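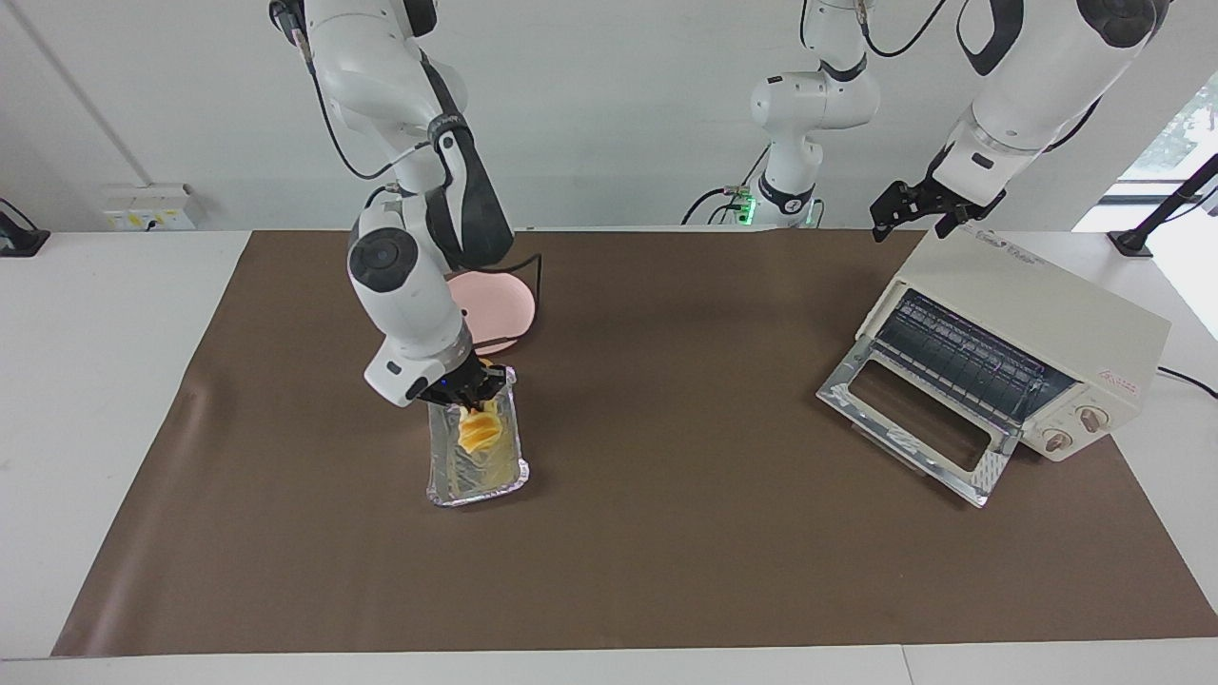

Arnulfo Tello reckons foil trays are fine in a mini oven as long as they don't touch the elements, but my sister says never ever, so which is it?? Got a small cream toaster oven, glass door that drops down, two knobs, and no manual. Want to warm up leftovers in a foil tray, yellow stuff, saucy, bit goes dry at the edges. Also do I heat the plate as well or not. Need to know before tea really

Asked Jan 23, 2023

Vudholm
Arnulfo's right. Foil tray is ok, it's a microwave you need to worry about. Things to watch:
rack on the low slot, tray in the middle, gap all round
nothing sticking up near the top bars, fold the rim down if its been bent
put a flat baking sheet underneath, them trays buckle when you lift them full
Medium heat, 14 minutes, stir, then another 4 or so if the middle's still cold. Splash of water stops the edges going dry. Foil loosely on top but tuck it in, dont let it flap.
Plate stays out unless it says ovenproof on the bottom. Warm it with hot water from the tap and dry it.

Lestirel
just use the microwave, mine takes 3 mins

Cárdenas
NOT in the foil tray though Lestirel!! tip it in a bowl first.
Agree with Vudholm on the rest. Only thing I'd add, pull the rack out with a proper glove and don't rest the tray on the open door, the glass gets very hot and mine has a wobbly hinge now from doing that. Did it all through November before I noticed. If it's got egg or rice in make sure its piping hot right thruogh, not just the top.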